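3. Method

3.1 Task

The policy has to pick up an upright orange cylinder and place it in the matching receptacle. Two gray blocks sit in a shallow turquoise bin, one with a round hole in its top face and one with a square opening. Each trial begins with the cylinder on the table in front of the bin. A trial counts as a success when the cylinder stands in the round hole and the gripper has opened.

3.2 Training data

We recorded 400 demonstrations by teleoperation. Start positions were drawn from a grid of 12 cells on the tabletop. Training ran for 3,000 steps on the Zedton workstation, with a checkpoint saved every 500 steps.
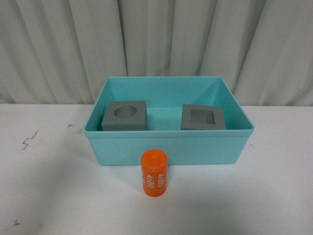 Two controllers were compared. Flemex runs the policy output at full speed through the whole motion. Rotoslow does the same until the cylinder is above the bin, then scales the velocity down for the insertion. The weights are identical in both cases — only the last phase differs.

3.3 Observations

Most Flemex failures were tilted insertions, where the lower end of the cylinder caught on the rim of the hole. Rotoslow reduced these but took longer per trial. Neither controller placed the cylinder over the square opening once the final checkpoint was used. Earlier checkpoints did so on starts near the right side of the grid. We did not test other lighting or a different bin position, and the results should be read with that limit in mind.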